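Anach tabletop set: notes for people who want to train on it

Release of 18 Nov 2020. Maintained at Flerkent. Replaces the May upload, which should be deleted if you still have a copy.

Read this before you download

The set holds 2484 recorded episodes of two-arm tabletop work, driven by a human operator. After review we consider 2269 of them usable. The rest are still in the archive with review set to "fail", and your loader will pick them up unless you filter on that field. Several people who wrote to us about poor results had not filtered.

We would be careful with the word "usable" too. It means the episode has an end, the joint log and the video line up, and a reviewer agreed that the task in the label was the task being done. It says nothing about whether the motion is a good one to copy. Operators hesitate, regrasp, and take the long way around. A policy trained on all of it will learn the hesitation along with everything else.

What was recorded

Two arms on a fixed frame over a wooden table. Objects are household things, mostly cups and cloths, plus stands and a few odd shapes. Each episode has one fixed view, two wrist views, joint positions for both arms, gripper opening, and a one-line task label in English.

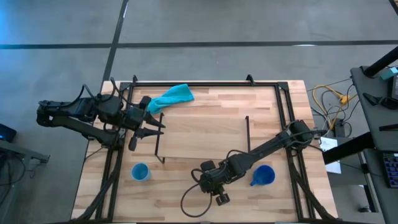 Fixed view. Left gripper open near the turquoise cloth, two blue cups on the lower half of the table.

The labels were typed by the operator before the episode began. Where the operator changed plans halfway, the label was not always changed to match. Reviewers caught the plain cases. In a second pass over 200 episodes already marked "pass", we still found labels that named the wrong arm. We fixed those and have not gone through the others.

What we doubt

Variety. Everything was collected at one station, over one table. The Pacheco group asked whether the set would help on their bench and we told them we had no reason to think so. Please do not cite it as evidence of general skill.

Cloth. Folding episodes are scored by eye. Two reviewers can look at the same heap and disagree, and the file keeps only the final vote.

Thin objects. Wire stands are hard to make out in the wrist views at stored resolution. Depth is not included.

The held-out split. It has 52 episodes, drawn at random from the same sessions as the training data. A high score on it shows that a model can repeat these sessions. The Polent baseline does well there, and we would not read much into that.

Files

episodes/ one folder per episode, video and joint log
labels.csv episode id, task label, arm, review
splits/ train and heldout lists
CHANGES.txt every correction made after the May upload

Known problems

Gripper opening is stored as a raw motor value with no unit. The zero point differs between left and right, so normalize each side separately.

Bug reports are welcome if they include the episode id.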